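# The Door Comes Last

Most people who renovate an old house spend their money on kitchens. Morag Lennox spent hers on doors. When she bought a narrow brick house in Peltitdale, the previous owners had taken out nearly all the originals and stacked them in the cellar, where damp had done its work. Only five could be saved.

Lennox took them to Cormac Hennessy, who has hung doors for 40 years and runs a small shop behind the old Flanagan mill. He told her the repairs would take until December. They did.

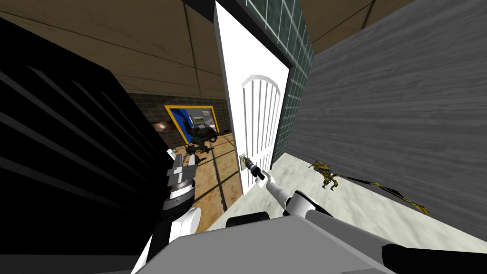
Hennessy's first rule is to leave the frame alone until you know what the floor is doing. In an old house the floor has nearly always moved, and a door cut square will catch at one corner. He sets a long level across the threshold, writes the reading on the wall in pencil, and goes to lunch. The cutting happens in the afternoon.

His second rule concerns hinges. He uses three on any door that weighs more than 50 pounds, and he won't reuse old screws. "The screw is the cheapest part of the job," he says. "People will pay for brass knobs and then hang the whole thing on rust."

Price is what sends most owners to a catalog. A new hollow door costs a fraction of a restored one, and Lennox paid around $200 a door for stripping alone. Oratile Ntuli, an interior designer who worked on the upstairs rooms, thinks the difference shows up in sound. A heavy door keeps a bedroom quiet – a light one lets the television through.

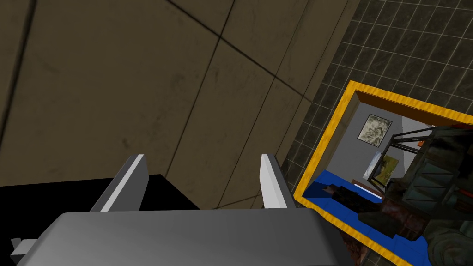

Ntuli also argues for deciding early which way each door should swing. Older houses often have bedroom doors that open against the bed wall, hiding the room as you enter. Some clients want that privacy back. Others want the floor space and ask for the hinges to be moved, a change that means patching the old mortises and cutting new ones.

Lennox kept hers as they were, apart from the bathroom, where the door used to hit the tub. That one now opens into the hall. She still reaches for the wrong side of it at night.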